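Search this site
Enter keywords

Setting a plain table

The wide-rimmed white plate, the striped mat and the tray are back in the shops, and they suit small tables better than large ones

January 2025

For a long time the everyday table in this country had very little on it. People ate from a plate on bare wood, or from a bowl on the sofa, and the good things stayed in a cupboard until a birthday. That has started to change, and the change is modest. It means a mat under the plate, a cover on the table and a tray to carry things in and out.

Prernard, a small tableware shop that opened in October in a former shoe repairer's, sells almost nothing else. Its stock list runs to 687 lines, and white crockery takes up the largest part of it. Customers who come in asking for colour often leave with white, the shop says, and then come back for a mat.

The reasoning is simple enough. Crockery gets broken, and a plain white piece can be replaced years later with something close to it. A pattern that has gone out of production can't. Mats and cloths wear out sooner and cost less, so that is where it makes sense to put the pattern.

A wide rim also does some work. It gives the fingers somewhere to hold when the dish is full, and it keeps sauce away from the cloth. The drawback is room in the cupboard. A wide-rimmed dish with a small well holds less than its size suggests, and anyone with shallow shelves should measure before buying a set.
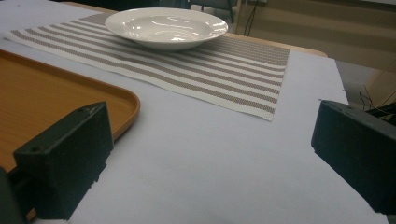
How big should a placemat be for an ordinary dinner setting?

Wide enough to take the plate with a knife on one side and a fork on the other, with a little space left over. On a narrow table it is better to choose a shallower mat than to let two mats overlap in the middle.

Woven mats come in cotton, paper yarn and various plastics. The plastic ones are the easiest to live with. They wipe clean and can be rinsed under the tap, and they lie flat if they are stored flat. Rolled up in a drawer, they will curl at the ends for weeks. Cotton feels better under the hand but needs washing, and it shrinks a little the first time. Raptis, which weaves cotton mats in short runs of 2,000, now cuts them slightly long to allow for this.

Covers are a matter of taste. A pale one makes a small room look lighter and hides a scratched table. It also shows every crumb. Some households leave part of the wood bare, which saves buying a cover to fit and gives somewhere to stand a jug. Fliker sells its covers by the length from a roll and will trim them at the counter, which is useful for tables that match no standard size.

Cutlery has gone the same way as crockery. Matching canteens of 24 pieces are still made, but many buyers now pick up knives singly and put up with small differences. Wooden handles are popular again after years of all-steel sets, and they ask for a bit more care. They should be washed by hand and dried straight away, and a wipe with food-safe oil now and then keeps the grain from drying out. A single knife with a brown wooden handle, laid on a grey and white mat beside a white plate, is enough to make supper for one feel like a proper meal. Where it goes is up to the person eating. The formal rule puts the knife on the right of the plate, and plenty of people at home put it wherever it lands.

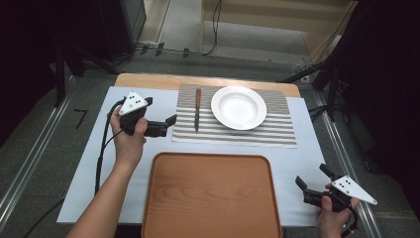

Trays are the part of the table that gets the least thought, and a good one is used more often than anything else in the kitchen. The raised rim matters most, because it stops a glass sliding off when a door has to be opened with an elbow. Size comes next. An orange-brown wooden tray laid across the near side of a small table takes up much of the space where a second person would sit, so it pays to have a place to put it once the dishes are off. The gap beside a fridge will often do. Solid wood should not be left in the sink, and a tray with a printed grain should be kept away from hot pans.

Plorkix, which makes trays in 9 sizes, says the middle ones sell best and the largest are mostly bought for breakfast in bed. Its smallest is meant for a cup and a biscuit.

Prices for all of this vary widely. Second-hand shops are a good source of white plates, though the whites seldom match under a kitchen light. Mats are better bought new. Trays can be found at either end, and an old one with a dull finish can be sanded lightly and oiled over a weekend.

Contact us | Subscriptions | Copyright 2025. All rights reserved. | Back to top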